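The Irnow valley has grown table linen longer than it has grown tourists. Flax went in along the river flats every May, and by fall most farmhouses had a loom going in the back room. The looms are gone now, but people there still care a great deal about what goes on a table, and the printed cloth trade that replaced the weaving has lasted better than anyone at the old mill expected.

Lonetti, the larger of the two print shops left in the valley, keeps 449 patterns on its books. Only 24 are in print in a given year. The rest sit as rolled paper designs in a dry room above the office, and a customer who wants one of them has to order at least 200 yards. Restaurants do this now and then. So do big families, who split the cloth among cousins.

Florals sell best by a wide margin. Stripes do well in summer and checks go mostly to cafes. The shop tried plain colors for two seasons and dropped them. A plain cloth shows every spill, and buyers in the valley use their cloths at breakfast, lunch and supper.

Hyvönen, across the river, is smaller and slower. It prints with wooden blocks, one color at a time, on heavy cotton. A full-size cloth takes 2 days, and the waiting list was closed when I stopped by on 4th June. The blocks are pear wood, some of them worn so smooth that the leaf edges print soft. Regular buyers ask for those by name. The best known, Troturetti, is a trailing vine that was cut for a hotel and never collected.

Both shops say their buyers' cooking has changed more than their taste in cloth. The same roses and vines that once went under soup tureens now go under noodles and dumplings. 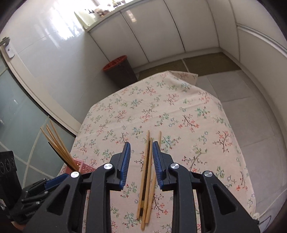

## Looking After a Printed Cloth

Wash it cold the first three times, on its own. Shake off crumbs outdoors and blot grease with cornstarch before it goes in the water. Iron it on the back while it is still damp.

Store it rolled if you have the room. Folded cloths wear along the creases, and the color goes there first. Lonetti sells cardboard tubes at the front counter for this, and Hyvönen will re-hem an old cloth if you bring it in clean.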